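4. Hanging the Lurnia wall panel

Please read this section to the end before you take the tools. It is valid for the Lurnia panel in the single and the double size. For the Lurnia shelf with hooks, go to section 6.

4.1 Before you begin

You need a spirit level, a pencil, a tape measure, a drill with a masonry bit for brick or concrete, and a cross-head screwdriver. The bag with part number 3767 contains the wall rail, the screws, the plugs and 2 spacers made of felt. If the bag is missing, write to the shop in Olavthorpe with your order number and we send a new one by post.

The plugs in the bag are made for brick and concrete. For plasterboard you must buy special plugs, which every hardware shop has. Ask there for a type that can carry 12 kg for each fixing point.

CAUTION: Do not drill directly over or under a socket or a light switch. Electric cables run there very often inside the wall. Use a cable detector if you are not certain.

4.2 Choosing the height

1. Let a second person hold the panel against the wall, and go back to the door of the room. Look at it from there and also from the place where you sit most often.
2. Above a sofa or a sideboard, leave 400 mm between the top of the furniture and the lower edge of the panel. On a free wall, the middle of the panel should be at the height of your eyes.
3. Mark the upper edge of the panel with a small pencil line. Put the panel away again, face up, on a soft blanket.

Note: The panel should not hang above a radiator or an open fire. The warm air dries the wood and the joints can open, mostly in December and the other heating months.

4.3 Fixing the wall rail

1. Measure 60 mm down from your pencil line and make a second line. Here comes the upper edge of the rail.
2. Hold the rail to the line with the flat side against the wall. The lip must point up and away from the wall.
3. Put the spirit level on the rail and correct it. Mark all holes through the rail.
4. Take the rail away and drill the holes. Clean the dust out of them with the vacuum cleaner.
5. Press in the plugs until they are level with the wall.
6. Screw the rail on, first the two outer screws and then the others. Check the level once more before you make them fully tight.

CAUTION: If a plug turns together with the screw, it does not hold. Remove it and use a thicker one. Never hang the panel on a rail with a loose screw.

4.4 Hanging the panel

1. Stick the felt spacers on the lower corners at the back of the panel. Without them the panel leans to the wall at the bottom and can leave marks on the paint.
2. Lift the panel with two persons, a little higher than the rail, and lower it slowly until you feel that it sits.
3. Move the panel left or right until it is in the correct place. It can slide 30 mm to each side.
4. Pull softly at the lower edge. The panel may move a little forward, but it must not lift from the rail.

4.5 The surface and its care

Each panel is cut from a different board, and the grain is never the same twice. Two panels from the same order can be paler or more honey-coloured. This is no reason for a complaint, but if you hang two side by side, try both orders before you fix the rails. 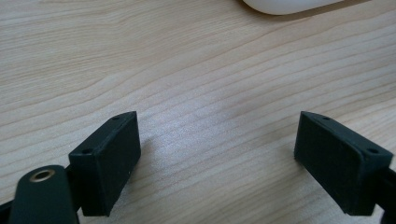 Fig. 7: Pale wood with long, wavy grain. Darker streaks are natural.

1. Remove dust with a dry cotton cloth, always along the grain.
2. For spots, use a damp cloth and dry the place immediately after.
3. Once a year you can apply a thin coat of colourless furniture oil. Wait twelve hours before you touch the surface.

Note: Do not use polish with silicone, vinegar or a microfibre sponge.

If you bought the panel together with the light strip Steven, connect the strip only after step 4 of section 4.4. The instructions for it are in section 5.

Text and drawings of this section: Bastian Fröhlich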